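3.2 Cable handling episodes

Episodes for the Olta set were recorded at the Metholm site, at a table that also held a parcel pickup stand. Each episode covers one cable task and lasts at most 80 seconds.
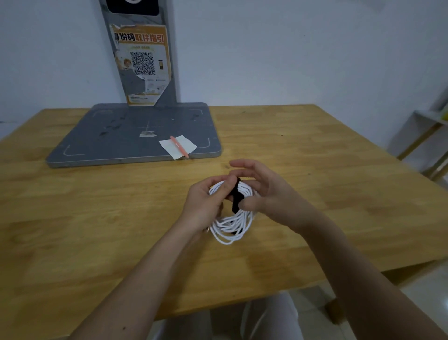 2 min read

Figure 2. Cable handling at the Metholm table. First panel: coiled cable held at its black strap. Second panel: cable drawn out between the hands over a tangled heap.

Tangled cables gave the longest episodes. We kept 25 of these for training and held back 20 for testing.
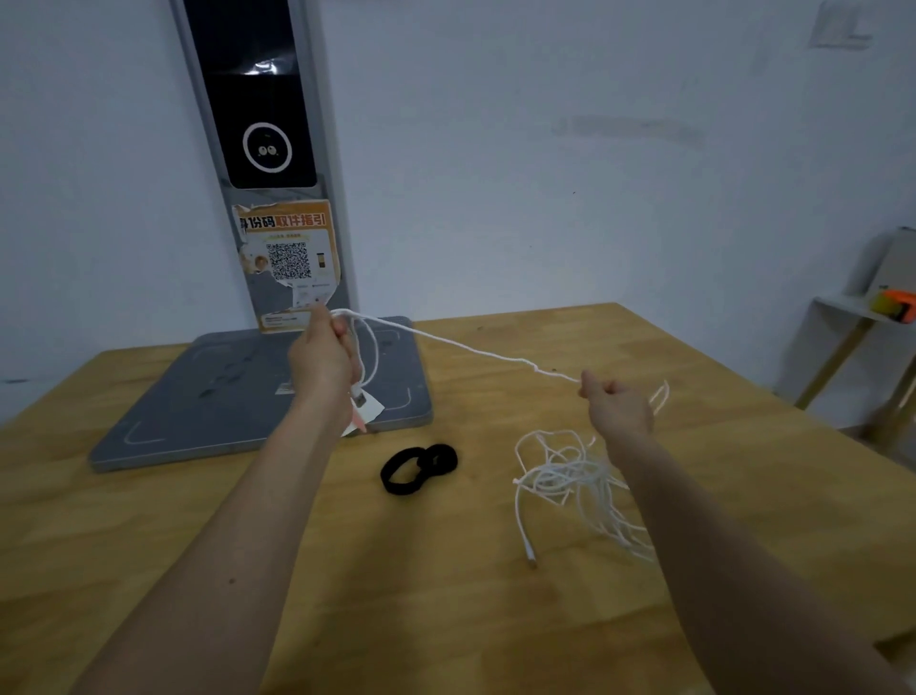 3.3 Labelling

Grasp changes were marked by hand.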